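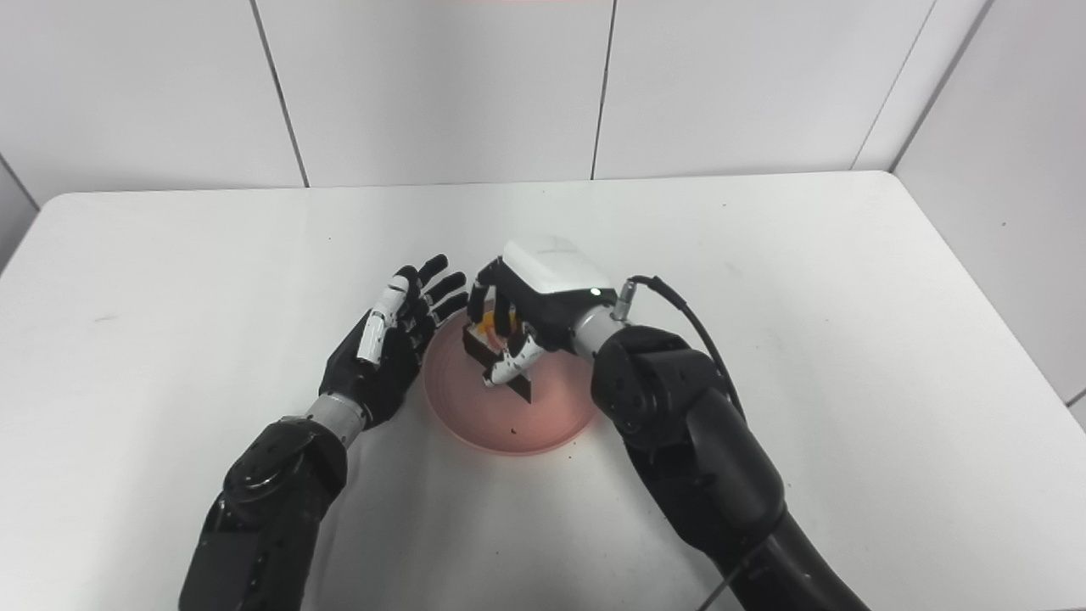

Limesby Borough Council
Online Services and Elections Panel
Minutes of the meeting held on June 30, 2021

Chair: Councillor Adhiambo Langat
Also present: members for Vukenside, Limesby North and Limesby Harbour; the returning officer; the head of communications; the clerk to the panel.
Apologies were received from the member for Limesby South.

1. Declarations of interest
The member for Limesby Harbour declared a shareholding in Eide, which supplies the council's web hosting. The clerk advised that item 5 touched on the hosting contract. The member said he would leave the meeting for that item.

2. Minutes of the March meeting
Agreed as a correct record, with one correction: in item 4, "paid posts" should read "paid and boosted posts".

3. False polling notice on Joltow
The returning officer reported on the notice that was shared on the Joltow neighbourhood app before the Vukenside by-election. It used the council's crest and gave the wrong polling station for residents on the east side of the ward. The post was seen by 865 accounts before it was taken down. The council first reported it through the ordinary user form and had an automatic reply. It was removed after the head of communications wrote to the company's public policy address.

The member for Vukenside said residents had come to her on polling day still believing the notice – one had walked to the wrong building. She asked whether the company had told people who saw the post that it was false. The returning officer said it had not, and that the company's reply did not deal with the point.

The chair said she had met a Joltow representative before the meeting and wished that to be recorded. The representative had offered the council a named contact during election periods. No other undertaking was given. Members asked that future meetings of this kind be attended by an officer and a note kept.

Agreed:
(a) The chair to write to Joltow asking for a correction to be shown to users when an election notice is found to be false.
(b) The head of communications to take up the offer of a named contact.
(c) A note of all meetings with technology companies to be published with the panel's papers.

4. Council spending on social media
The panel considered a request for £2000 to promote voter registration on social media. Two members felt the council should not be paying a company it was also complaining to. The returning officer said the younger age groups were hard to reach by letter. Approved, on condition that none of the money is spent on Joltow until a reply to 3(a) has been received.

5. Web hosting
The member for Limesby Harbour left the room. The clerk reported that the contract was due for renewal and that tender papers were in draft. Noted. The member returned.

6. Public questions
One question had been received, on whether councillors may block residents from their own pages. The clerk explained that the council's code covers pages used for council business – personal pages are outside it. A written answer will be sent within 15 working days.

7. Any other business
None.

Action list
Letter to Joltow: chair
Named contact: head of communications
Meeting notes on website: clerk
Written answer to public question: clerk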